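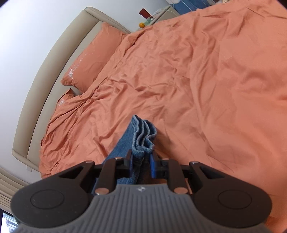
Rivadeneyra Court Residents' Association
Minutes of the general meeting held 23 October 2025 in the ground floor community room

The chair opened the meeting at 7:05 p.m. Quorum was confirmed from the sign-in sheet. Apologies were received from units 4B and 6A.

1. Minutes of the previous meeting

Accepted with one correction. Under "Bike storage," the words "east stairwell" should read "west stairwell." The secretary will replace the copy in the binder.

2. Matters arising

The loose handrail on the third floor landing has been fixed. The lobby light is still on the wrong timer and goes off while people are coming home from work. The building manager has been told again and will raise it with the electrician on the next visit.

The letter to the city about the storm drain on Prudarau Street was sent. A reply came saying the drain is on the list for cleaning, with no date given. Members asked that a second letter go out if there is standing water at the curb after the next heavy rain.

3. Laundry room

Most of the evening was spent on this item.

The service contract with Zotomell ends in March. The building manager handed out copies of the renewal offer and a competing offer from Surnino. Zotomell would keep the present machines and replace the door seals on the two oldest washers. Surnino would put in new washers and dryers and take payment by card only.

Points raised by members:

Dryer 2 does not heat properly and people are paying for a second cycle. It has been reported several times. The technician came once and left a note saying no fault was found.

Several residents do not want a card-only system. One resident said she keeps a jar of quarters for the laundry and would like to go on using it. Others said the coin slots jam and they would be glad to see them go.

The resident from 2C asked whether either company would cover water damage to the storage lockers next door. The manager did not know and will ask both.

A member asked if the hours could be extended past 10 p.m. Residents living directly over the laundry room objected. After discussion it was agreed to leave the hours as they are.

Moved and seconded that the manager ask Surnino for a written price on machines that take both coins and cards, and that the vote on the contract be held over to the next meeting. Carried, two opposed.

It was also agreed that clothes left in a machine after the cycle has ended may be moved to the folding table after 15 minutes. They are not to be put on the floor or on top of the dryers. A sign will be posted.

4. Finances

The balance in the association account is $2,617. Since the last meeting, $500 was paid out for the handrail repair and $12 for a replacement key to the notice board. The receipt for the key was passed around and filed.

A member asked why the handrail was paid from association money when it is part of the building. The manager explained that the owner has agreed to pay it back as a credit against the room rental. The member asked to see that in writing. The manager will bring the email next time.

5. Heating

The boiler inspection is finished and the heat will be on from the start of next week. Residents should bleed their own radiators if they hear knocking. A radiator key can be borrowed from the office and must be signed out. The one borrowed last winter has not come back, and whoever has it is asked to leave it in the office mail slot.

The top floor reported drafts around the bedroom windows. Weather stripping will be ordered for the top floor first, then for the north side if there is any left over.

6. Trash and recycling

Cardboard is being left next to the bins without being flattened. The hauler has refused it twice. A mattress is still behind the bins. Bulk pickup has to be booked with the city, and the number is on the notice board.

7. Other business

The resident from 5D asked about a shelf in the lobby for books and small household items. Agreed on a trial basis, books only.

A complaint about dogs off leash in the courtyard was noted. The rule has not changed.

Action items

Manager: Surnino price, question on locker damage, owner's email on the handrail, weather stripping, lobby timer.
Secretary: correct the earlier minutes, laundry sign.
Chair: second drain letter, if needed.

The next meeting will be in the same room. The date will be posted on the notice board once the Surnino price is in.

Meeting closed at 8:50 p.m.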